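Grukesetti Opens Orders for Flisar Two-Arm Bench Kit

Package pairs two tabletop arms with setup, training and a support plan for small-parts work

MOMBRIDGE — Grukesetti today announced that its Flisar two-arm bench kit is open for orders. The kit is intended for workshops, repair centers and teaching laboratories that handle small components in short runs and that have not found a good fit in larger automation equipment. First deliveries are scheduled for July.

Flisar is sold as a complete package. Each order includes two robot arms with grippers, one controller, a set of parts trays, the mounting hardware and a license for the Flisar Bench software. On-site installation and operator training are included in the purchase price for customers within the Mombridge service area. Customers elsewhere may choose remote installation or pay for a site visit.

The kit was developed over 27 months at the company's Mombridge workshop, in cooperation with Peixoto, a contract assembler of cable sets and small electrical fittings. Peixoto supplied sample parts and work instructions from its own production and tested three earlier versions of the system on its floor. Several changes in the final product came out of that work, including a shorter startup routine and a simpler way to save and recall the position of each tray.

Designed for short runs

Much of the work done in small assembly shops changes from one day to the next. A batch of connectors may be followed by a batch of threaded fittings, and the time spent preparing a machine for each job can outweigh the time saved by using it. Flisar addresses this by allowing an operator to teach a task by hand. The operator guides each arm through the required positions, opens and closes the gripper at the proper points, and stores the sequence under a job name. A stored job can be recalled from the controller without further programming.

In trials at Peixoto, trained operators changed from one stored job to another in 15 minutes, including the exchange of trays and a test cycle. The controller holds up to 300 jobs. Jobs can be copied between kits, so that a customer with more than one bench needs to teach a task only once.

The two arms may run separate jobs or share one. In shared operation, the controller keeps track of both arms and slows or stops either one when their paths come too close. One arm can hold a part while the other works on it, or each can serve its own tray while the operator restocks between cycles.

Trays and workholding

Grukesetti supplies the kit with shallow trays in plastic and in stainless steel. The plastic trays are offered in several colors so that incoming and finished parts can be told apart at a glance. The steel trays are recommended where parts must be wiped down or where oils and cleaning fluids are present. Customers may also use their own trays, provided the height of the rim is entered in the software during setup.

The bench itself is not part of the package. Any rigid table that meets the published load and flatness requirements may be used, and the installation team will check the customer's table before work begins. The arms can be mounted on opposite sides of the table, facing each other, or side by side along one edge. The facing arrangement is the one used for the company's demonstrations in Mombridge.
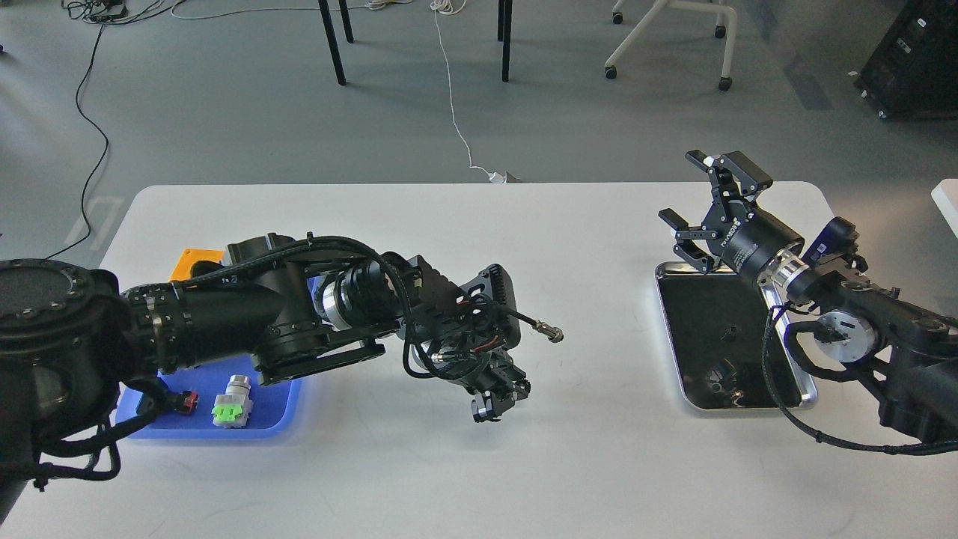
Installation, training and support

A standard installation takes two working days. The first is given to mounting, wiring and safety checks. The second is given to operator training, during which the customer's staff teach at least one job of their own with an instructor present. A printed operator guide and a wall chart for the daily checks are left at the site.

Each kit carries a two-year warranty on the arms, grippers and controller. Gripper fingers are treated as wear parts and are covered for the first six months. Replacement fingers are stocked in Mombridge and can be fitted by the customer with the hand tools supplied.

A yearly service plan is available as an option. It covers one inspection visit, software updates and telephone support during business hours. Customers who buy the plan with the kit will receive the first year at half price — an offer that also applies to schools and training centers.

Availability

Orders may be placed directly with Grukesetti or through its approved dealers. Prices depend on the choice of grippers and trays, and written quotations are provided on request. Demonstrations at the Mombridge workshop are open to prospective customers by appointment. Visitors are invited to bring samples of their own parts, subject to a short review of size and weight beforehand.

A version of the kit with a single arm is in development and will be announced separately.

About Grukesetti

Grukesetti designs and builds tabletop automation equipment for small manufacturers, repair businesses and technical schools. The company carries out its design, final assembly and customer training in Mombridge.

Press and sales inquiries should be directed to the Grukesetti information office in Mombridge. Technical data sheets for the Flisar kit, including table requirements and a list of approved tray sizes, are available from the same office.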